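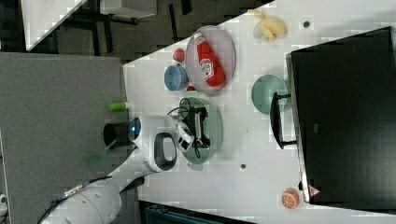

Dollum Wind Gust Archive: Data Card

Contents

Hourly peak gusts from 324 surface stations along the Dollum coast and the Voneck valley, with matching forecast values from the Sitthichai mesoscale model. The archive is meant for checking gust forecasts during fall and winter storms. It has not been tuned for climate trend work, and station moves are flagged but not corrected.

Files

stations.csv: station ID, latitude, longitude, elevation, sensor height, exposure class
gusts.csv: station ID, valid hour (UTC), peak gust, mean wind, direction, quality flag
forecast.csv: station ID, model run, lead hour, forecast gust, forecast direction
events.csv: start hour, end hour, storm type, lowest pressure at the Bolla buoy

Units

Wind is in meters per second. Pressure is in hectopascals, reduced to sea level. Direction is degrees true, the direction the wind comes from. Missing values are written as -999 in all files. A calm hour has direction 0; north is 360.
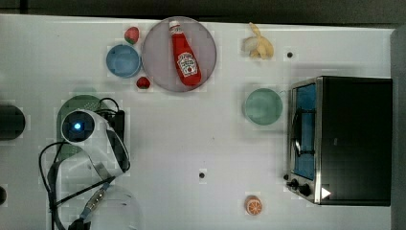

Why do some valley stations show strong gusts with almost no mean wind?
Gap flow in the Voneck valley arrives in short bursts when a low sits offshore. The mean is taken over the full hour, so a burst near the end of the hour raises the peak and leaves the mean low. Keep these rows unless the quality flag is 2.

Quality flags

0: passed all checks
1: suspect, differs sharply from neighboring stations
2: failed, do not use

Flags are set by script and then reviewed for any hour inside a listed event. Hours outside events get the script only. Icing at the ridge stations is the most common cause of flag 2 from December on.
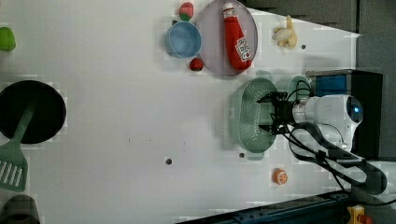 Toy dishes and a ketchup bottle on a white tabletop.

Forecast matching

Each forecast is taken from the grid cell nearest the station, with one exception: if that cell is water and the station is on land, the nearest land cell is used. No height correction is applied. The model changed its surface roughness table in May, and runs before and after the change should be scored separately. The model_version column in forecast.csv marks the switch.

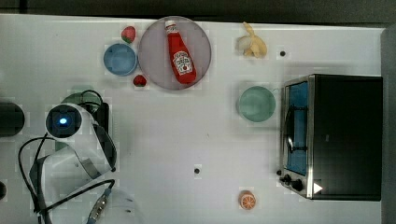
Station spacing is uneven, and scores averaged over all stations lean toward the coast, where sensors are dense. Thin the coastal group before computing area scores. The layout to avoid is much like the tabletop with two strawberries close to the blue bowl and open white space elsewhere: a tight group counts several times over, and the gaps count for nothing. The script thin.py keeps one station per grid box and writes the dropped IDs to a log.

Known issues

Ridge stations above 1000 meters have gaps during power outages, often at the peak of the storm. Do not fill them by interpolation.
The Bolla buoy reports pressure late. Its times have been shifted to match the hour of observation.
Two stations share a mast. They differ in sensor height and keep separate IDs.

Updates

New rows are added after the end of each storm season. Corrections to old rows are listed in changes.txt with the station ID, the hour, and the old value.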